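Ticket 388: left gripper won't pick up paper
Opened 14/05/2019
Status: open
Setup: two arms on one rail, Skello controller

Left gripper closes on torn paper and comes up with nothing. Boxes are fine. 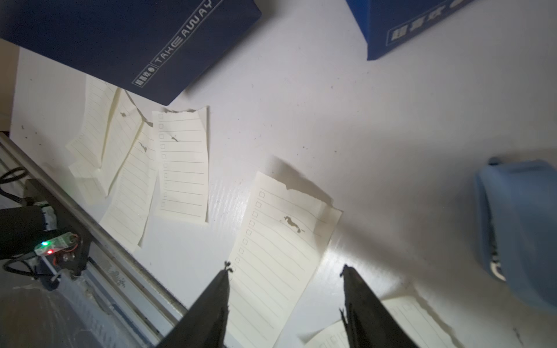
Closing force was at 70. Dropped it, same result. Re-zeroed the Z height, which had been off since February. Now it gets up to 6 scraps before a miss.

Next: new fingertips, then rerun with the right arm parked.

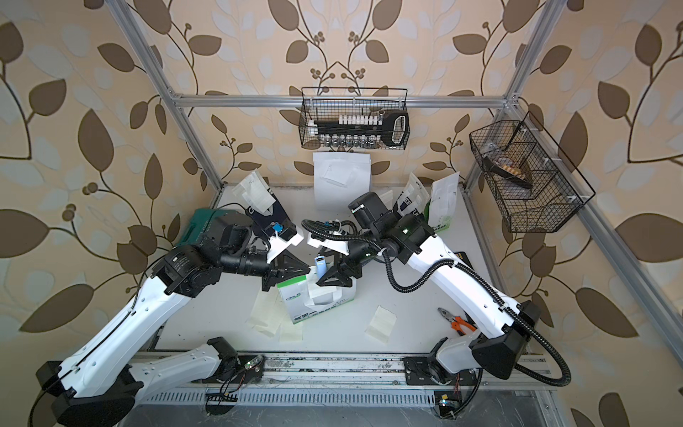
Both arms over the table, grippers nearly touching.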